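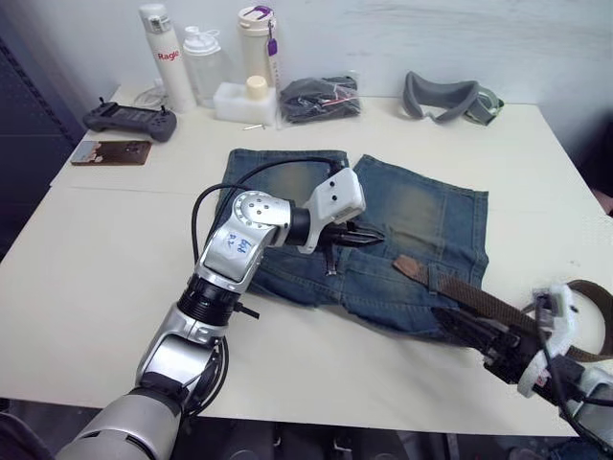

Unser Projekt im Praktikum »Lernende Systeme« hatte ein Ziel, das sich in einem Satz sagen lässt: Zwei Arme sollen lernen, einen Gürtel durch die Schlaufen einer Hose zu ziehen. Für Menschen ist das eine Sache von Sekunden, für eine gelernte Steuerung ein wunderbar gemeines Problem, weil sich Stoff und Gürtel bei jeder Berührung verformen. Wir haben deshalb von Anfang an auf Vorführungen gesetzt und die Arme bei jedem Durchgang selbst ferngesteuert. Die Jeans liegt dabei flach auf dem Tisch, die Beine zur Wand, der eine Greifer drückt auf den Stoff und der andere führt den geflochtenen Gürtel. Diese Aufteilung stammt von Eirini Raptis, und sie hat uns so gut gefallen, dass wir sie für alle Aufnahmen beibehalten haben.

Was ist ein gutes Beispiel?

Darüber haben wir im Team (Eirini Raptis, Wanda Bielecka, Pantelis Athanasiadis) länger diskutiert als über das Netz selbst. Am Anfang wollten wir nur makellose Durchgänge behalten. Schon das erste Modell blieb dann aber ratlos stehen, sobald die Gürtelspitze neben der Schlaufe landete – so etwas kam in seinen Daten einfach nicht vor! Seitdem nehmen wir auch Korrekturen auf: loslassen, zurückfahren, neu ansetzen. Verworfen wird nur, was abgebrochen wurde oder bei dem eine Kamera ausfiel.

Insgesamt haben wir 600 Durchgänge aufgenommen, davon 99 mit mindestens einer Korrektur. Nach jeweils 15 Durchgängen wurde gewechselt, weil man beim Steuern müde wird und dann fahriger greift. In den Kurven der Gelenkwinkel sieht man das sehr schön. Pantelis hat dazu ein kleines Skript geschrieben, das lange Pausen am Anfang und Ende wegschneidet. Unser Aufnahmeprogramm heißt Rashti und speichert Kamerabilder und Gelenkstellungen mit gemeinsamem Zeitstempel.

Die Kameras am Handgelenk

Am meisten haben wir aus den Nahaufnahmen gelernt. In der Übersicht ist eine Schlaufe nur ein kleiner Fleck, aus der Nähe erkennt man Nähte, Falten und den Verlauf des Gürtels.
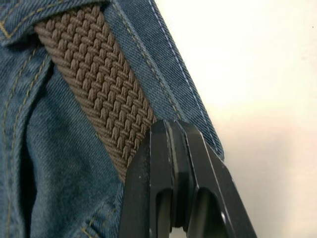

Abb. 2: Nahansicht mit Greifer, geflochtenem Gürtel und Hosenbund

Wanda hat das Training einmal ohne diese Ansicht wiederholt. Das Modell fand die Hose, griff aber regelmäßig neben den Gürtel. Mit Nahansicht wurde das deutlich besser, auch wenn enge Schlaufen weiter schwierig sind.

Offen geblieben

Alle Daten stammen von derselben Jeans. Als Nächstes möchten wir andere Stoffe und einen glatten Gürtel probieren – darauf freuen wir uns jetzt schon. Danke an Dolores Iwasaki für die Betreuung.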